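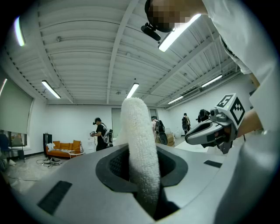 Marker block orientation on the hand-held grippers does not match between operators, and pose tracking drops whenever a block is turned away from its calibrated position. Ticket raised against the Kikunura collection procedure, section 2, "Tool fitting". The block has to sit on top of the gripper with its printed black square patterns facing outward, mounted as it is here with the two jaw fingers held out toward the work area. The procedure gives the mounting position and says nothing about rotation. Four valid rotations fit the same mount, and only one matches the calibration file.

Status: open
Severity: medium
Component: hand-held gripper, marker mount
Reported by: Dagim Ejigu
Assigned to: Muthoni Mushi

Symptoms

Tracking is solid at the start of a session, then the recorded tool pose jumps by a quarter turn on the first pickup. Jaw opening values are fine. Head camera video is fine. The tool log shows repeated entries with code 987 (marker ID not in expected set).

Of 2,490 recordings checked in the November batch, 200 carry the code. All of them come from grippers that had been taken apart for cleaning.

Steps taken

1. Restarted the tracking service. No change.

2. Swapped the cable and power pack on one affected gripper. No change, original parts put back.

3. Reprinted the marker faces on matte stock in case glare from the ceiling lights was the cause. Detection distance improved a little. The pose jump stayed.

4. Removed the block, turned it one quarter clockwise, refitted it. Code 987 cleared at once and did not come back over a full afternoon.

5. Turned it back the wrong way on purpose. Code 987 returned on the first pickup.

Comment, Muthoni Mushi, 9:40

Cause accepted. I don't want this fixed in software. Olley asked for a lookup that guesses the rotation from the first visible face, and it would work most of the time, but then a block that is loose and turning would be read as correct. The rule should be that a tool with a wrong block does not record.

Comment, Dagim Ejigu, 10:15

Agreed on blocking the recording. The check has to run with the operator's arm in a normal working position. Holding the gripper up to the camera face-on passes blocks that fail later, when a sleeve or the operator's hand covers one side.

Comment, Muthoni Mushi, 13:05

Draft wording for section 2, please review:

2.4 The block is fitted with the face marked A toward the jaw fingers. Face A carries a paint dot on its lower edge.

2.5 After any removal of the block, the operator runs the rotation check before recording. The check is done at arm's length with the jaws pointing at the work area.

2.6 A tool showing code 987 is tagged and taken out of use. It is not refitted mid-session.

2.7 Recordings with code 987 are kept, flagged, and left out of delivery until the pose has been corrected and signed off by a second person.

Comment, Dagim Ejigu, 14:30

2.4 to 2.6 are fine. On 2.7, Liu corrected a test set from the Vosmont site by applying a fixed rotation, and the result lined up with the head camera video. That only holds if the block stayed still for the whole recording - a loose block needs each pickup checked. Suggest we add "fixed rotation only where the block was confirmed tight".

Open items

Paint dots on all blocks, including spares: Dagim.
Rotation check added to the start-of-session script: Muthoni.
Revised 2.7 to Liu for review before the next batch is released.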